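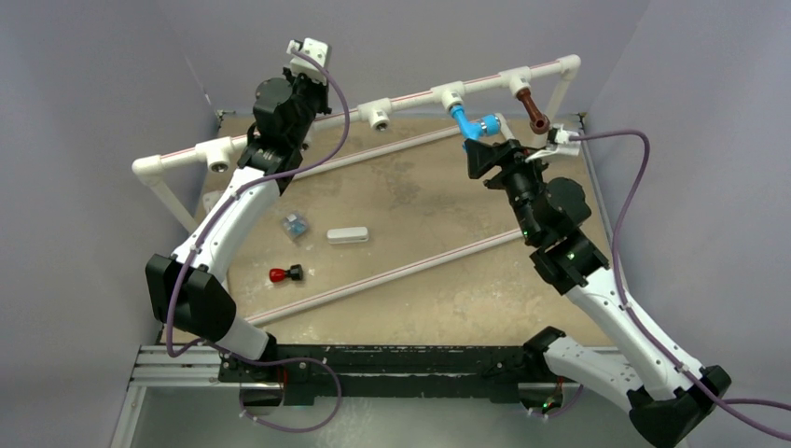 Pluscombe Growers Forum > Watering and water storage > Pipework

Topic: White PVC rail with four tees, odd elbows, glue or leave dry?

tidewrack
Posted 19:12

I'm putting together a raised rail in white PVC pipe to go along the back of the potting bench. Four tees in the run, side ports all facing the front, a corner elbow at the right going down into a short leg, and an angled leg at the left. The plan is that it gets fed from the water butt and each tee becomes an outlet for filling cans and trays.

So far only two of the outlets have an elbow. Counting from the left, number three has a bright blue one with a silver band and number four has a brown coppery coloured one with a rounded dark end. Both came out of my odds and ends box. One and two are still open.

Questions:

1. Do I solvent weld the whole rail or leave some of it dry so it can come apart for winter?
2. Is there any problem mixing elbows like this, or should I buy four the same?
3. The gap between tees two and three is much shorter than the others. Will I regret that?

Butt is on blocks, so gravity only, no pump.

marrowman73
Posted 19:40

Weld the lot. Gravity or not, a dry joint weeps sooner or later and you'll have a damp bench and slugs. It's a small tub of solvent and an evening's work.

Mixed elbows are fine if they actually fit. People say "it fits" when they mean "it went in when I leaned on it". Pull them out again and look at the ends. If one has a shiny ring where it has been scraping, the sizes are different.

pennyroyal
Posted 19:58

I'd disagree on welding the lot. Mine has been up for several years with only the corners welded and the tees pushed on dry, and I take it down every November. If I'd welded it I would have a rail as long as the greenhouse and no way of getting it through the shed door.

Weld the legs and the corner, leave at least one joint in the run that you can open, and put a union there if you have the money for one.

marrowman73
Posted 20:03

And does it drip?

pennyroyal
Posted 20:09

A bit at one end. It drips into a tray of mint.

marrowman73
Posted 20:11

There you go then.

g_chacko
Posted 20:35

You're both partly right. I used to fit this stuff for a living (garden centres mostly, benches and propagation houses) so here's what I'd do.

The rail itself should be welded in two sections with one threaded union between them. On yours I would put the union between tees one and two, where there is more pipe to cut into. Leave the short bit between two and three alone. There isn't room for a union there and you'd end up with no straight pipe at all.

The outlets should not be welded. Elbows get knocked, and you will want to swing them or swap them. Use threaded ones with tape, or push ones with a proper seal inside.

On mixing: what matters is the spigot size and whether the material will take solvent. Your coppery one needs a closer look. Is it metal, or plastic in a copper colour? Plenty of drainage and guttering bits are sold in that finish. If it's metal you can't weld it into a PVC tee anyway.

Geetha Chacko

tidewrack
Posted 20:52

Thanks Geetha. I'm not certain what it is. It came with the shed, along with a tobacco tin of washers and a seized tap. I'll take it out and try a magnet and a file on it tomorrow.

The blue one I bought, but so long ago that I can't say from where. Possibly Usmani, before they moved out to the trading estate.

oldbutler
Posted 21:15

A magnet won't tell you anything useful. Copper isn't magnetic and neither is plastic or brass. Use the file, or tap it with a spoon.

tidewrack
Posted 21:17

Good point. Spoon it is.

snaith_lane
Posted 21:30

Has anyone asked what sort of pipe it is? White PVC with a red stripe down the length like you sometimes see, or the plain white overflow pipe? They aren't always the same outside diameter, and the overflow sort can be ABS, which wants a different solvent.

tidewrack
Posted 21:38

Thin red stripe, all the way along. I bought the pipe and the tees together from Clakance so they match each other. It's just the two elbows that are strays.

snaith_lane
Posted 21:44

Then you're all right for the rail. I'd get four matching elbows from the same place and be done with it. If one fails in July you want to be able to walk in and ask for another, and you can't do that with a mystery one.

pennyroyal
Posted 21:50

Or keep the blue one if it seals. I like having a different colour on the outlet I use most. I can tell my daughter "use the red one" over the phone when we're away and she doesn't have to count.

marrowman73
Posted 22:06

On question 3, the short gap. What size are your cans? If they're the two gallon sort you won't get one under two and three at the same time. Doesn't matter if you only fill one at a time. I always fill a pair.

oldbutler
Posted 22:14

With a gravity feed he won't want to fill two at once. Open two outlets on a butt and each one runs at a dribble. Height is everything. Every time somebody posts one of these rails, the butt is too low and the outlets are nearly level with the tap. What's the drop, tidewrack?

tidewrack
Posted 22:20

From the bottom of the butt to the rail it's 40 cm. I could get another course of blocks under it.

oldbutler
Posted 22:26

Do that. Strap it back to the wall as well if you're going any higher. What's the capacity?

tidewrack
Posted 22:29

It's an IBC, 1,000 litres.

oldbutler
Posted 22:31

Then do NOT put another course of blocks under it until somebody has looked at what it's standing on. Full, that's a tonne of water plus the cage. I had pictured a little green butt. Lower the rail instead.

g_chacko
Posted 22:40

Agree completely with oldbutler. Shorten the legs. You have a short leg on the right already, so take the left one down to suit and keep the whole run dead level or falling very slightly away from the feed. If it dips in the middle it will hold water after you've drained it, and in a frost the tee at the low point is the one that splits.

Which end does the feed come in?

tidewrack
Posted 22:47

Left, up through the angled leg. The right-hand leg is only there to hold that end up. I was going to cap it at the bottom.

g_chacko
Posted 22:55

Put a drain on it instead of a cap. A cheap lever valve at the foot of that right leg, fall the rail towards it, and you can empty the whole thing in a minute when frost is forecast. Then it hardly matters how much you've welded, as you won't need to bring it indoors.

pennyroyal
Posted 23:02

I wish I'd done that. Mine has a plain cap, welded on.

marrowman73
Posted 23:10

I'd still take it in. White PVC goes brittle in the sun as well as the frost. I had a length snap in my hand in February and it had been drained since autumn.

snaith_lane
Posted 07:22

It's under a roof though? He said potting bench.

tidewrack
Posted 07:50

Half and half. There's a lean-to with clear corrugated sheet over it, so it's out of the rain but it gets plenty of light.

snaith_lane
Posted 08:04

Paint it then. Water-based exterior gloss, light rub down first. Do it after welding and keep paint out of the tee ports. It keeps the algae down too. White pipe lets enough light in to go green inside.

marrowman73
Posted 08:15

Paint peels off it.

snaith_lane
Posted 08:19

It does if you don't rub it down.

tidewrack
Posted 17:36

Update. Took the coppery elbow out. It's plastic. Dull noise with the spoon and the file brings up brown dust, same colour all the way through. It also turned freely in the tee, which the blue one doesn't, so I think marrowman was right about the fit. I've put it back in the box.

The blue one is a good tight push. I haven't got water to the rail yet so I can't say whether it seals.

g_chacko
Posted 18:10

Before you weld anything, put the whole rail together dry and draw a pencil line across every joint, pipe and fitting. When you come to weld you only have a few seconds to line it up, and if one tee is twisted you'll see it every time you look along the bench. Do them one at a time and match the lines. Wipe the ends with cleaner first. Don't put water through it until the next day, whatever the tin says.

Support it in the middle as well. Legs at the ends are enough while it's empty. Full of water, with somebody tugging at the outlets, it wants a clip or two on the wall behind.

tidewrack
Posted 18:24

Right, so the list is:

Union between tees one and two
Weld the rest of the run and both legs, pencil marks first
Fall to the right, lever valve at the bottom of the right leg
Leave the IBC where it is and lower the rail
Clips on the wall
New elbows, threaded

Would I need a tap on each outlet? I was picturing one tap at the IBC and the elbows just open.

oldbutler
Posted 18:41

Yes, a tap on each. Otherwise you open the main and all four run at once over the bench.

pennyroyal
Posted 18:45

Cliltora do a small quarter-turn tap that goes straight onto a threaded elbow. I have them on mine. The handles are stiff for the first month and then fine.

marrowman73
Posted 18:58

Handle came off one of mine. Buy a spare.

tidewrack
Posted 19:05

Will do. I need to change the tees then, as the ones I've got are plain push sockets on the side port. Or is there an adaptor?

g_chacko
Posted 19:20

There's an adaptor. Plain spigot one end, female thread the other. Weld the spigot into the side port and screw the elbow into that. Ask Clakance for them in the same range as your tees and take one tee with you to the counter. It brings each outlet forward a little, so check the cans still clear the edge of the bench.

tidewrack
Posted 19:27

Perfect. Ordering four of those and a union. I'll report back once it's had water in it.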